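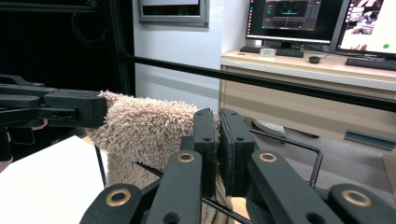 Figure 3. Cloth handling with the hand-held gripper. The beige pile cloth is held between the green finger pads and a second, black jaw.

4.2 What changed at the folding tables

Before August, every shift at the Wolliritz laundry ran the same way. Carts came off the dryers, the folders pulled pieces out one at a time, found a corner, shook the piece flat, and folded it. The finding of the corner is the slow part. In our timing study it took longer than the fold itself for anything with a deep pile, and bath mats and looped throws were the worst of the lot. These were the pieces we most wanted the Puslow cell to take over, and they turned out to be the pieces the folders most wanted to be rid of. We could hardly have asked for a better match!

The cell does one narrow job. It picks a piece out of the cart, regrips it until two corners are free, and lays it on the belt. A person still folds. We settled on this split after the first 11 shifts, when the folders told us plainly that the folding was the part they liked and were fast at. Our original plan, following Wijesinghe, had the machine doing both, and we are very glad we dropped it.

Teaching the grasp was shared work too. Folders used the hand-held gripper to show how they would take hold of a piece, and we recorded 730 grasps this way over the study period. The opening between the finger pads is small, and shaggy cloth behaves differently in it than flat cotton does. Pinch only the tufts and the piece slides away; take too deep a bite and it comes up as a bunch, with the corners buried (Figure 3 shows a bunched hold). Several folders found a way around this that none of us had thought of: come in from the side, take a shallow fold of the backing, and let the weight of the cloth pull the rest open. We had been trying to solve the same problem in software for most of the spring.

The effect on the working day was larger than we expected, and it went in more than one direction. Folders on the belt side reported less soreness in the wrists and shoulders by the end of the shift, which fits with the drop in reaching into carts. They also reported that the work felt more hurried. With hand picking, each person set the pace, and a heavy piece gave everyone a short pause. The belt has no such pauses. After complaints in the second week we added a foot pedal at each station that holds the belt, and we consider it the best design change in the whole project – it cost very little and it was asked for again when the cell was moved to the Jorker site.

A new task also appeared. When the cell drops a piece or gives up on it, someone has to step over, clear it, and restart the cycle. At first this fell to whoever stood nearest, and it was counted nowhere. It breaks up the rhythm of folding, and the person at the end station was doing nearly all of it. The shift leads now rotate the duty every 2 hours and count it as part of the job, with a lower folding target for that person. Some folders have become very good at it. They can tell from the way a piece hangs whether the next regrip will work, and they step in early. We find this skill fascinating, and we would like to study it properly.

Not everything was settled by the time we left. Pay grades at Wolliritz are tied to pieces folded, and clearing the cell does not fit neatly into that scheme. The folders raised the point at every Thursday meeting. Section 5 returns to it.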